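This site uses cookies to remember your preferences. Accept / Manage settings

Notebook, April – intake record matching, second pass

Started 9.40. Carrying on from the first pass on the cat transfer records. Same question as before: how many of the cats in the Vondmont intake file are the same animals as those in the Cadarside release file, and can the match be made without a chip number. Most of the older entries have no chip number. Some have one in the wrong column.

Working file is the merged export, 1518 rows, both sites. Original exports are untouched in the raw folder. Please leave them that way. The last copy was opened in a spreadsheet program and saved, which turned the long chip numbers into powers of ten, and we had to ask Soon-im Na to send the lot again.

Cleaning steps, in the order run:

Chip numbers read in as text. Spaces and hyphens removed. Anything of the wrong length goes to a separate column called chip_odd and isn't used for matching.
Sex reduced to M, F, unknown. "Neutered" with no sex given becomes unknown plus a neuter flag.
Ear tip reduced to left, right, both, none, not recorded. "None" and "not recorded" were one value in the first pass. That was my mistake and it probably accounts for a fair share of the bad matches.
Coat terms mapped with Amarachi Adebisi's table. Torbie and tortie kept separate for now.
Dates put into one format. Where the day and month could be either way round, both readings are kept and the row is marked.

The Hoàng clinic sheets use their own coat terms. Tín Lò has translated the common ones. The rest are left as written, so they'll fail on coat and have to match on something else.

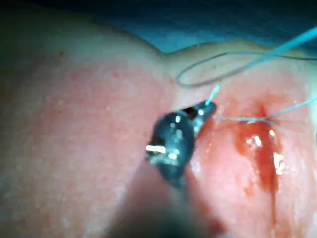
Close view: jaw tip and light blue suture thread.

Ran Mokier on the cleaned file at 10.50 with the old weights, to get a baseline. It proposed more than 600 candidate pairs, far too many for two sites of this size. Looked through the top of the list. The chip matches are sound. Below those it is mostly black domestic shorthairs paired with other black domestic shorthairs, which tells us nothing.

The cause is in the weights. Coat counts the same whether the coat is common or rare, so black-to-black scores as highly as a lilac point matched to a lilac point. Changed it so that the weight depends on how often the coat turns up in the file. Same treatment for the ear tip, where left is the usual side at both sites and carries little information. A right tip is worth a good deal more.

Also added a penalty where the intake date falls before the release date. I had assumed the script already did this. It doesn't: it reads the dates but only uses the size of the gap, with the sign thrown away. Kolbrún Lund spotted this last month and wrote it in the margin of the printed run, where I found it this morning. Could we please put such things in the issues list.

Second run gave a much shorter list and a better spread of scores. There is now a visible dip between the good pairs and the poor ones, where before it was one long slope. Threshold set at the bottom of the dip for the time being. 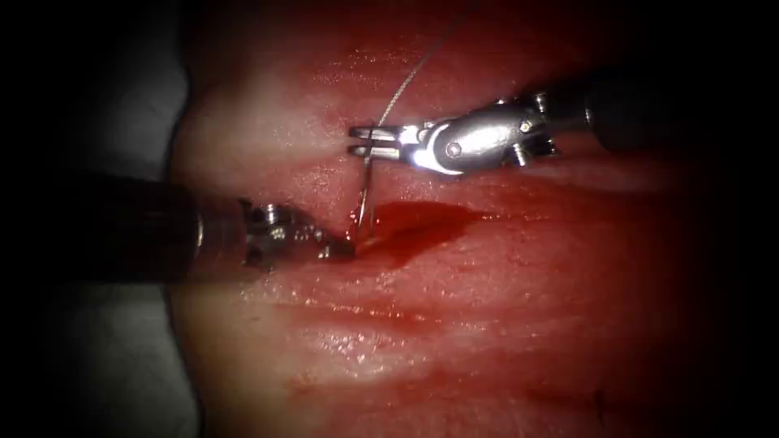
Hand check next. Drew 200 pairs from the new list at random, seed written in the run log. Bình Trình and I went through them separately, without the scores showing, and marked each as same, different or can't tell. Rules agreed beforehand:

A shared chip number is "same" whatever the other fields say, unless the sex is flatly opposite, in which case "can't tell" and a note.
Free text may be used. Old injuries, missing teeth and kinked tails are all fair evidence.
Names may not be used. Both sites hand out names from lists and the lists overlap.
Estimated age may be used only to rule a pair out, and only where the gap is gross (kitten against old adult).

We agreed on nearly all the pairs with free text and disagreed on a good many of those without. No surprise there. The disagreements were nearly all "same" against "can't tell", with Bình the more cautious. I have gone with the cautious mark throughout.

One group needs a separate note. There are 3 rows at Cadarside with the same chip number, different sexes and different coats. Either the number was copied down the column or the reader held the last value and was not cleared between animals. Soon-im thinks the second, as the rows are consecutive and entered in the same hand. All are out of the matching until she has looked at the paper cards.

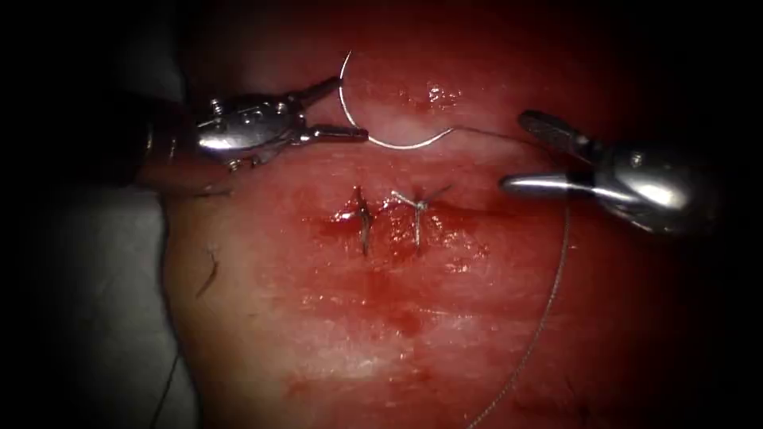 The two arms from opposite sides, gripper ends facing each other.

Problems still open:

Litters. Siblings taken in together share date, coat and place, and the script matches them across sites in every possible combination. Needs a rule that a row may be used only once, with the best total taken over the whole litter. Tín has a draft.
Place names. Streets are spelt several ways in each file. Not used at all yet.
Returned animals. A cat released, taken in and released again appears as separate rows with no link. The present output treats them as different cats at the same site, so any total taken from it will be too high. Don't quote totals outside the group until this is sorted.

Settings for the second run are saved next to the log as weights_b. The old ones are weights_a. Amarachi wants the tortie and torbie rows merged and run again for comparison; will do that first next session, then litters.

Stopped 16.15. Output copied to the shared drive, marked sheets in the blue folder.

Contact the records group | © Records group notebook | Back to top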